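Doughnuts in Boxes, and What I Keep Them Under

Feb 27, 2024

I've been selling doughnuts by the single since December, and most of the questions I get are about the setup, so I'm writing it down.
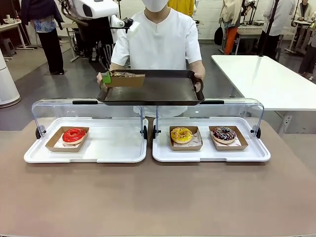 The first thing I settled on was one doughnut to a box. I tried bags for a couple of weeks. Glaze sticks to a bag, and by the time a customer gets to the car half the topping has stayed behind on the paper. Kraft boxes cost more, but the doughnut goes in once and nobody handles it again. I leave the lids open until it's sold so people can see what they're getting.

A printed liner helps with the red glaze in particular. That one stays tacky for hours, and bare cardboard soaks up the sugar and goes dark underneath.

For display I use white trays with clear covers that hinge at the back. I looked at glass domes first, the kind with a knob on top, and they were nice until I had to find somewhere to put the dome down with a box in my other hand. A hinged cover swings back and stays there. The black bar on the top edge shows fewer fingerprints than the acrylic does, so I've trained myself to lift by the bar only. The covers get wiped with a soft cloth and plain water. Paper towels scratched my first one.

Two trays is enough for a small table. I could fit a third but I'd lose the gap between them, and I want that for getting a cloth in.

Restocking is done from a dark serving tray with a raised lip. The lip matters more than I expected — a kraft box weighs almost nothing and will slide right off a flat board if you turn too fast. I hold it by the short ends and keep it level.

Pejman Hassanpour asked me how many I can sell in a morning from a table this size. My best was 247, and that was with someone helping me box. A slow morning is nowhere near that.

Chocolate still outsells everything else. I'm working on a lemon one next, and I need a thicker icing for it before it goes on the table. The last batch ran down the sides and glued itself to the liner.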